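Clellumeck Press to publish new English edition of Iredano's "The Counsel of Small States"

2019-02-15

Clellumeck Press will publish a new English translation of The Counsel of Small States, the political treatise by the Renaissance writer known as Iredano, in August. The edition has been prepared with the Vollier Library, which holds the earliest surviving manuscript of the work.

The treatise was written for the ruling council of a minor trading city and sets out how a weak state might live beside stronger ones. Its 36 chapters cover alliances, the keeping of treaties, the cost of hired soldiers, the use of envoys and the treatment of exiles. Iredano had served as a clerk to the council and wrote from its letter books. Many chapters begin with a dispute he had seen settled, or left unsettled, in the council chamber.

Readers who know the book in English have mostly met it in a shortened version that left out 12 chapters, among them the long section on grain and the three chapters on debt. The editors of that version thought these parts too local to be of interest. The new edition restores them in their original order. The chapter on grain matters a good deal to the argument: Iredano held that a city unable to feed itself for one winter had no foreign policy of its own, and he refers back to the point in later chapters that make little sense without it.

The translation has been made directly from the Vollier manuscript and checked against the first printed text. Where the two differ, the manuscript reading is followed and the printed one is given in a note. Place names appear in their modern forms, with the older forms listed at the back. Iredano's marginal remarks, which earlier printers dropped, are set at the foot of the page on which they fall.

The introduction deals with the council and its business, the dating of the work and its reception by later writers on government. It also looks at the dedication, which Iredano rewrote twice after the council he had served was dissolved. All three versions are printed in an appendix.

The Counsel of Small States is the fourth title in the Tamihana Library of Political Thought, a series for students and general readers. It runs to 583 pages and will be issued in paperback and as an e-book. The paperback is priced at £33. A glossary, a table of rulers and two maps are included.
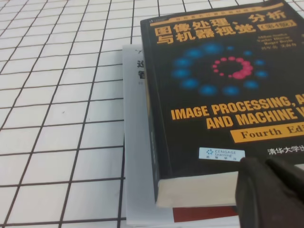 Do readers need to know the shortened version first?

The new edition is complete in itself and assumes no knowledge of any earlier one. A table at the back matches the old chapter numbers to the new, for those whose notes or course reading refer to the shorter text.

Review copies will be sent out on request before publication. Teachers who wish to consider the book for a course may ask for an inspection copy through the Clellumeck Press sales office. Requests for permission to reproduce pages of the manuscript should be sent to the Vollier Library.

Ends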